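Trondinstead Storage and Moving Help - Frequently Asked Questions

Renting a unit

What sizes do you have?
We have 127 units in four sizes. The smallest is a locker you can fill with a dozen boxes. The largest holds the contents of a three-bedroom house if it is stacked well. The two middle sizes are the ones most people want, and they go quickly at the end of the school year. If the size you need is taken, we can put you on a waiting list by phone or at the desk.

How do I know which size I need?
Write down your largest pieces first: beds, sofas, tables, anything that doesn't come apart. Then estimate your boxes. Most people guess low on boxes. If you are between two sizes, come by and stand in both. The desk will open an empty one for you.

Is there a minimum rental?
One month. After that you pay month to month and can leave whenever you like with 8 days' notice. We do not refund part of a month once it has started.

What do I need to bring to sign up?
A photo ID, a phone number, and the name of one other person we can call if we can't reach you. That person does not get access to your unit unless you add them to the lease.

Can two people share a unit?
Yes. Both names go on the lease and both people are responsible for the rent. Either one can come in alone. If you split up the unit later, we need both signatures to take a name off.

Getting in and out

What are the hours?
The gate opens at 6 a.m. and closes at 10 p.m. every day. The desk is staffed from 9 a.m. to 5 p.m. If you are still inside at 10 p.m. your code will let you out, but it will not let you back in until morning.

Where is the entrance?
On the Villanueva Road side. Maps sometimes send drivers to the back of the property, where there is a fence and no gate. If you can see the tire shop you are on the wrong side.

Can I get a truck up to my door?
For ground floor units in rows A through D, yes. Upstairs units use the freight elevator by the loading dock. Please don't leave a truck at the dock while you go to lunch. There are only two spaces.

Do you have carts?
Yes, flat carts and tall ones, by the elevator. They are free. Bring them back to the elevator when you finish, including if you used one outside.

I forgot my gate code. What do I do?
Call the desk during office hours. We'll ask for your unit number and the last four digits of the phone number on the lease. We can't give out codes by email.

Packing

What kind of boxes should I use?
Use small boxes for books, tools and dishes, and medium ones for nearly everything else. Large boxes are for bedding and pillows. We sell new boxes at the desk and keep a shelf of used ones that are free to take.

Are plastic bins better than cardboard?
They cost more, but they hold up to being moved several times and you can see into the clear ones. Cut-out handles are easy to carry by, though they also let in dust, so wrap clothing and papers before they go in. Don't put a heavy bin on top of a light one. The lids bow over a summer and the stack starts to lean.
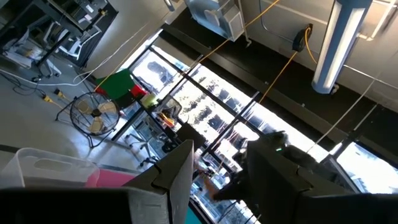
How should I label things?
Put the room and a short list of contents on one side and one end, so you can read it however the box is turned. Numbers work well if you keep the matching list at home or on your phone. Labels on lids are no use once something is on top.

Can I store a mattress?
Yes, in a mattress bag. Stand it on its long edge only if there is something firm on both sides of it. Flat is better if you have the floor space.

How do I store a refrigerator or washer?
Clean it, drain it and leave it open for a full day before you bring it in. Then prop the door with a folded towel. A closed refrigerator will smell in two weeks.

What can't I store?
Food, including pet food and birdseed. Plants. Gasoline, propane, paint thinner, fireworks. Anything alive. Tires are limited to one set of four. If you are unsure about something, ask before you load it.

Climate and safety

Which units are heated and cooled?
The upstairs units and row E. These stay near 70 degrees all year. The other rows are dry and ventilated but follow the weather outside. Wood furniture, photographs, instruments and electronics should go in a heated and cooled unit.

Do you supply the lock?
No. Bring your own or buy a disc lock at the desk. We don't keep a key. If you lose yours, the lock has to be cut off, and we charge for that.

Is my stuff insured?
Not by us. Check your renter's or homeowner's policy first - many of them cover stored goods up to a limit. If yours doesn't, ask at the desk for the list of companies our customers have used.

Moving help

Do you have people who can load for me?
Yes. Alfredo Tiongson runs the moving crew. They work in pairs with a two-hour minimum and cover the area between Resaditz and Trestia. Book at least a week ahead, or two weeks ahead in October, which is when the apartment leases turn over.

Will the crew pack as well as load?
They will pack kitchens and garages. They do not pack medicines, jewelry, cash or personal papers, so set those aside before they arrive.

How long will it take?
A one-bedroom apartment on the ground floor takes around 33 boxes and one morning. Stairs add time. So does anything that still needs to be taken apart when the crew gets there.

Payment and moving out

When is rent due?
On the first. There is a five-day grace period, then a late fee. If you know you will be late, call Teodoro Sebastian at the desk before the first and he can usually set up a split payment.

What do I do when I leave?
Empty the unit, sweep it, take your lock off and tell the desk. If the lock is still on, the unit is still rented and you will be billed for the next month. Brooms are in the closet beside the elevator.

Can I leave things behind for the next person?
No. The dumpster by the dock is for flattened boxes only. Furniture and mattresses have to go with you, or the crew can haul them away for a fee.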